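Bremden cell, November, notes on the grip fault

The Bilgin gripper has been reporting "object held" on cubes it does not have. First seen at cycle 691 of the overnight stacking run: the arm went through the full lift and place with nothing in the jaws, then logged a success. The run carried on to 3,726 cycles before the position check finally tripped. Everything logged after 691 is suspect and I have flagged it in Tistico. 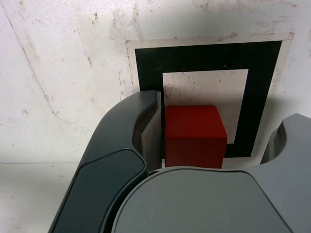 Width reading at close is the problem. The firmware declares a grip when motor current passes 800 mA, and it does not compare jaw width with the expected cube size. Stiction in the left finger linkage is enough to reach that threshold with the jaws still open. Moved the linkage by hand with power off – there is a definite tight spot near mid-travel.

Cleaned and regreased the linkage, then added a width window to the Vakurness script. If current trips outside the window, the arm stops and holds position.
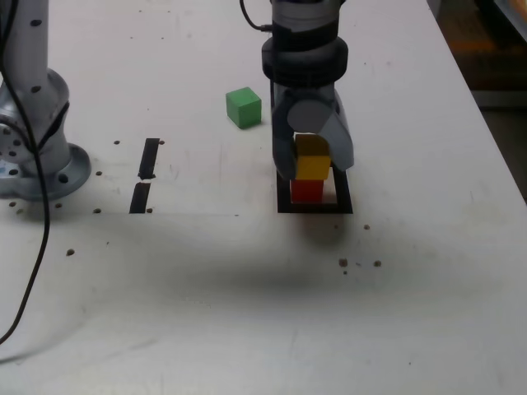

Stack placement has a second weakness. The script opens the jaws on height alone, so a bad lower cube goes unnoticed. With yellow on red inside the black outline, the release should also wait for a drop in vertical force. Not written yet.

Ran 14 cycles at reduced speed after the grease, no false grips. Too few to clear it. Leave the speed limit on until the long run is repeated, and do not reset the fault counter.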